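Support > Tickets > Teleoperation and Demos > Gripper drifts open during handover

Print this page | E-mail this ticket

Gripper jumps when the operator takes over from the demo script
Opened by: Dayana Xolalpa, Bramlow bench
Status: Resolved
Last update: December 2020
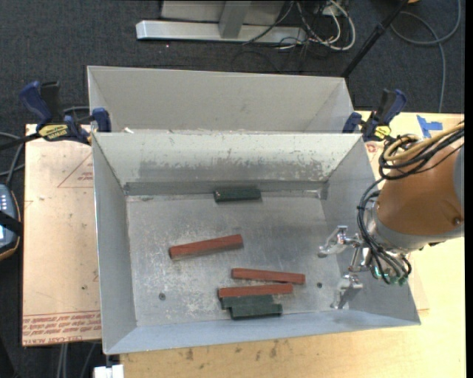
We're collecting block-moving demos by remote control and I love how quickly people pick it up, but we have one annoying fault. When the operator presses the takeover button, the gripper snaps open a little before it starts following the controller. With nothing in the fingers it does no harm. With a block in them, the block drops and we throw the demo away. Our task is to move red and green blocks from the front metal bin into the one behind it, and the trouble is worst on the two red ones nearly meeting at their right ends with the green pair just below them. The operator has to come in at a fussy angle there, so a dropped block really hurts!

Software is Grikdale 68, default settings except for the speed limit, which is at 50 percent.

Reply - Refugio Hinojosa
Thanks Dayana, great write-up. Two things to try:
1. Hold the trigger fully closed before you press takeover, and tell me if the jump is still there.
2. Send the log from one bad takeover. I want the gripper command lines, one second either side.

Reply - Dayana Xolalpa
Trigger fully closed: no jump in any of this morning's tries. Trigger half closed: jumps every time. Log attached. Crisóforo ran the same test with the arm parked over the bin and the fingers empty, and you can hear the click from across the room.

Reply - Refugio Hinojosa
Beautiful, that log says it all. At takeover the gripper command goes from 1000 (closed) straight to wherever the trigger happens to be. The arm joints get matched to the operator's pose first, but the gripper doesn't. Please set gripper_match to "on" in the takeover section and restart the session. After that the fingers hold where they are until your trigger passes the same point, then they follow.

Reply - Dayana Xolalpa
Wow, what a difference. Marisol did a full set with it on and didn't drop a block at takeover, long reds included. She says the first squeeze feels a bit dead, but she was used to it by her second demo - and the recordings replay so much cleaner.

One question. Do we have to redo the older demos?

Reply - Refugio Hinojosa
Keep any where the block stayed in the fingers. Cut the ones with a drop at takeover, or the arm may learn to let go at that spot. I've asked for gripper_match to be on by default in the next release. Closing this one, but reopen it if the click comes back.

Contact support | Copyright Grikdale | Back to top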